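Looking After a Simulated Cell
Handout 8: the bathroom cell
Issued 3 May 2022. Notes by Issa Farah, with corrections by Eliseo Solís wherever the tone turns sensible.

Before you start

You need the Brendo scene editor, your own copy of the bathroom cell from the course drive, and Handout 7 somewhere you can find it. If you missed Handout 7, read the part about frames first. The rest was mostly me complaining about file names.

People come into this unit thinking a simulated robot needs no upkeep. It has no grease to change and no cables to fray, so surely you switch it on and leave it. Then somebody moves a cabinet by the width of a thumb to make the room look nicer, and the arm spends the weekend reaching into a wall. A simulated cell gets out of order in the same way a real one does, through people meaning well.

Last September a group handed in 41 runs recorded against an old copy of the room. Every run was tidy, and none of them could be used. We'll come back to that under logs.

Where the arm sits

The arm in this cell is mounted on top of the dark cabinet, next to the toilet, with the tiled walls behind and to the left. It's a tight spot. We use a bathroom for this unit because students treat a factory floor with respect and will try anything in a bathroom.

The base plate has to rest on the cabinet top. It mustn't sink into it or hover over it. A base that overlaps the cabinet by even a sliver will have the physics solver shoving the two apart on every step, and you'll see the arm shiver as if it had been left out in Winnipeg. Set the cabinet as fixed, set the base as fixed to the cabinet, and then move the cabinet to check that the arm goes with it. Put the cabinet back afterwards. I shouldn't have to write that down, but I've marked this unit before.
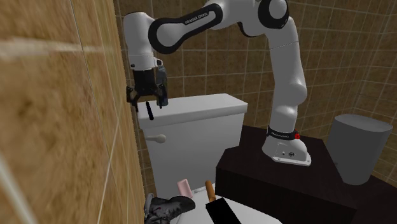
Reading time: 4 minutes

With the gripper over the tank lid you've got very little room on the wall side. The wrist hangs down between the tiles and the rest of the arm, so a turn that looks harmless in the joint panel can swing a corner of the hand into the wall. Move joint seven in small steps and keep the contact view on while you do it.

Setting it up

1. Load the room with physics paused. Look for anything glowing in the overlap view.

2. Check the collision shapes. The one you see and the one the solver uses are separate things, and they drift apart when somebody swaps a model. The tank lid overhangs the tank slightly at its edge. If its collision shape is a plain box, decide which of the two widths you meant and write it in the cell sheet.

3. Load the arm and bring it to the ready pose. Don't start it straight out. A fully straight arm is a poor place to begin any motion, and the planner will sulk.

4. Open and close the gripper on nothing. Both fingers should travel evenly. If one lags, the mirror setting has been lost again, and you'll find it under Hand, then Coupling.

5. Lower the gripper towards the thin rod at the tank lid, stopping short. Thin objects are where bad contact settings show up first. If the rod jumps before you've touched it, your contact margin is too wide.

6. Unpause and leave everything alone for 23 seconds. Nothing should creep. The small items down around the bowl, the pink block in particular, are good tattletales: light things wander first.

Regular care

Do steps 1 and 4 each time you open the cell, and the full list whenever the room file changes. The Tamero checker will do step 1 for you, and it's quite good, apart from a habit of approving anything saved in the last hour. Use your eyes as well.

When something breaks, change one setting, run it, and write down what happened. Eliseo wants me to add that turning up the solver iterations until the trouble goes away doesn't count as a repair. It hides the overlap and makes the whole cell run like cold maple syrup.

Logs

Every run carries the room version in its header. Copy it into your log by hand. Yes, by hand. The Dilteo exporter fills that field from whatever was open last, and that's how the September group came to grief.

For next class

Break your cell in two ways, save both, and trade with a partner. Bring the repaired files and your notes to the Hamdan lab. Spelling won't be marked. Moving the cabinet will.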